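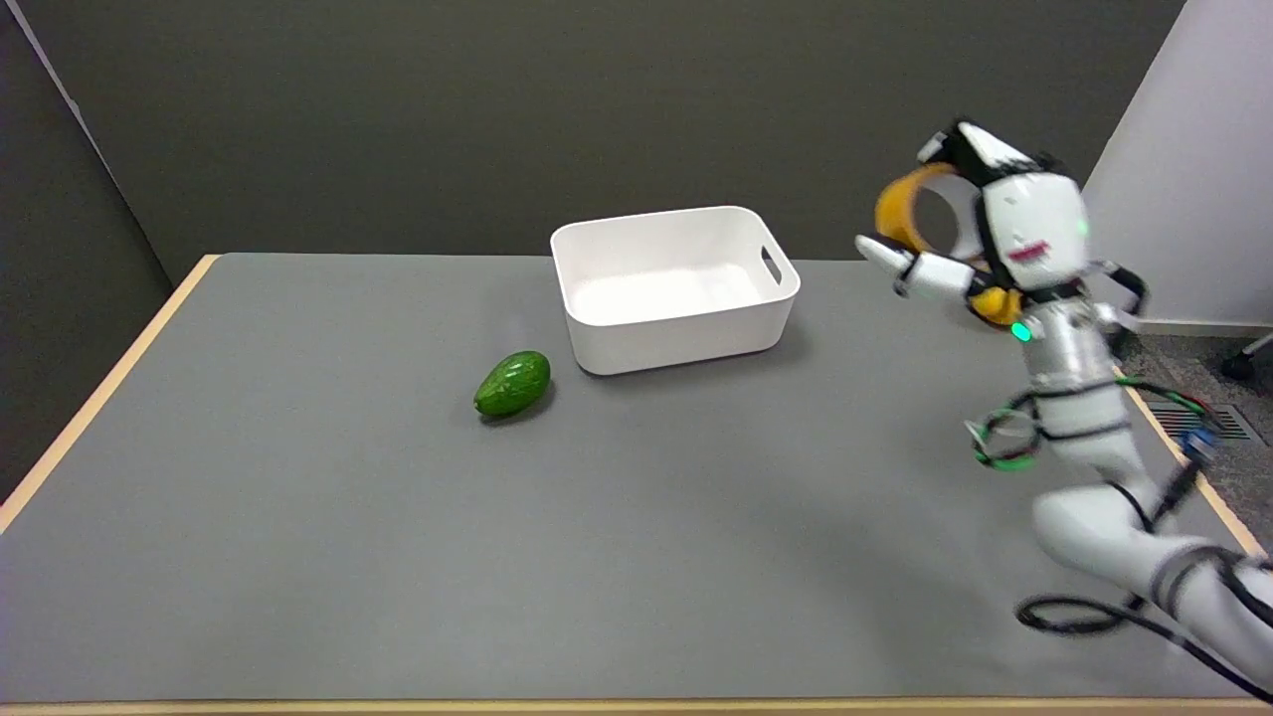
Page 14

Unit 3: Sorting and bin storage at the work surface

3.1 Starting condition
Every exercise in this unit starts with an empty bin and at least two items outside it. The bin stands toward the back of the table, and the front strip is kept for handling. In the Vorley layout the items start on opposite sides of the bin, as with the avocado on the left and the yellow tape on the right.

3.2 Item classes
Class A - rigid, regular shape, no damage from stacking. A roll of tape is Class A. Store it flat, with the hollow center facing up.
Class B - produce and other items that bruise. An avocado is Class B. It goes in last and carries no load. A firm avocado is still Class B.
Mixed bins are allowed for short holding only. For longer storage, use one class per bin (see Samonte table, p. 169).

3.3 Bin selection
A smooth floor wipes clean but lets round items roll. Where an item can roll, place a Class A item against it as a stop. Handle slots in the short sides must stay clear: contents are not to rise above the lower edge of the slot. A flared rim adds to the outside width, so measure shelf clearance at the rim and not at the base.

3.4 Worked case
Shelf opening 275 mm, bin width at base 200 mm, rim overhang 14 mm per side. Width at rim is 228 mm, leaving 47 mm. One bin fits, a second does not.

3.5 Before the next session
Repeat 3.4 with the bin turned so that its short side faces out. Record base length, rim length and slot height on the Hedura sheet. Sheets from July use the old class letters and will be returned unmarked.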